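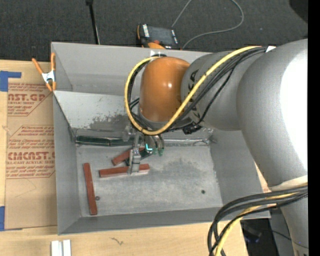 Bin Notes | 2 min read

So the planner rewrite finally landed on the Solcombe cell, and I'm a lot happier than I expected to be on a Saturday!

Quick recap if you skipped the last issue. Our old grasp planner treated every bar in the bin as its own little problem. Fine for one bar in the open, terrible when two of them sit close together, and worse near the walls (the wrist is fat, the cables are fatter). Funmilayo Dauda pulled the collision check forward, so we throw out bad approaches before we score them. Planning went from 5 seconds a pick to 2 -- same computer, same arm.

The red bars are easy for the segmenter. The dark green ones still give me grief, mostly when they lie along the back edge and the shine eats the depth data. Yiğit Eren has a branch that fills those holes from the color image, and I've been running it with 4 exposure settings to see which one it likes. No winner yet.

Next up is the cable model. Right now it's one fat capsule stuck to the wrist, so we refuse plenty of corner picks we could probably make. If you've done this better, please write to me!

Filed under: Motion Planning, Lab Diary

Contact Rovholm | © Rovholm Robotics | Back to top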